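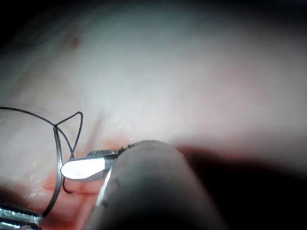
Figure 3. View from the wrist camera during a suturing run. The instrument body is at the lower centre with its jaw to the left, beside the dark thread; the tip of a second instrument is at the bottom left.

3.2 Camera mounting and daily upkeep

The suturing cell at Ilbridge has two instrument arms on a shared steel base. Each arm carries a small camera at the wrist, fixed by a clamp we machined ourselves. The cell control software, Nerine, reads the joint positions and both camera streams and writes them to a single log. All settings for a run are held in one file, which is copied into the log when recording starts.

Glare was the main difficulty in setting up the cameras. Polished metal close to the lens reflects far more light than tissue does, and the rounded tip of the jaw can come out almost pure white (Figure 3). With automatic exposure, the picture darkened each time the jaw turned towards the light, and the thread was then hard to separate from the shadows. We fixed the exposure and set the lamp to 70 per cent of full output. The tip remains overexposed at this level, but the serrated face of the upper jaw can still be made out. We accepted this, as the thread tracker does not use the tip.

The lens is focused on the working area of the jaws, so tissue further away is soft. An earlier clamp, the Bright pattern, placed the camera 5 mm closer to the tool axis. It gave a larger view of the jaws but hid more of the thread behind the instrument body, and we stopped using it in May.

Before each session the operator wipes both lenses, checks the clamp screws with a torque driver and opens and closes each jaw 20 times without load. Nerine records the motor current during these movements. A rise in current has usually meant dried residue in the jaw pivot – less often a worn cable. Residue is cleared by soaking and brushing the instrument. A worn cable means the instrument is withdrawn and sent to the Paltatance workshop, where the drive cables are replaced as a pair.

Calibration between camera and jaw is repeated whenever a clamp has been loosened or an instrument changed. The jaw is moved through a fixed set of poses in front of a printed target, and the offset is worked out again from the new pictures. We kept the old offsets on file so that earlier logs could still be read correctly.

The logs used in this paper cover 131 sessions. Sessions in which a clamp was found loose at the closing check were left out, even where the pictures looked sound. Faults in the arms themselves are dealt with in Section 3.3.

Contact: Ilbridge suturing cell, Paltatance | © 2025 The authors | Back to top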